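Kollcombe Table Hire – Frequently asked questions

How far ahead should I book?
For most of the year 16 days is enough. Bookings for August open on 6th June and the larger tables go first.

What does the deposit cover?
Damage and late return. It is paid back once the tables have been checked in at our Nimholm store.

What colours do the tops come in?
Cream or white. We can't promise an exact match across a large order.

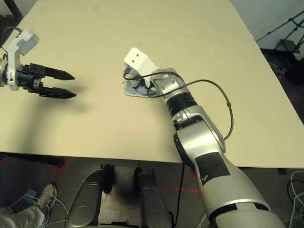
Cream top with a matte finish.

Do you deliver?
Yes, within 16 miles of Nimholm. Delivery is to the ground floor only. If there are steps at the entrance, tell us when you book – we may need to send a second person.

Can I collect the tables myself?
You can, from the side gate. Bring a van or a long estate car and your booking number.

How should I clean the tops?
Use a damp cloth and a little washing-up liquid. Please don't use bleach or scouring pads. Tape must come off before the tables go back. 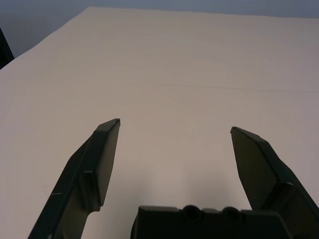
Bożena Jakubowski wrote to ask whether candle wax counts as damage. It doesn't, if it lifts off with a plastic scraper. Burn marks do.

Can I keep the tables an extra day?
Usually. Ring before noon on the day they are due back. The late charge is £6 per table.

Who do I speak to about an invoice?
Bartosz Wróbel, on extension 793.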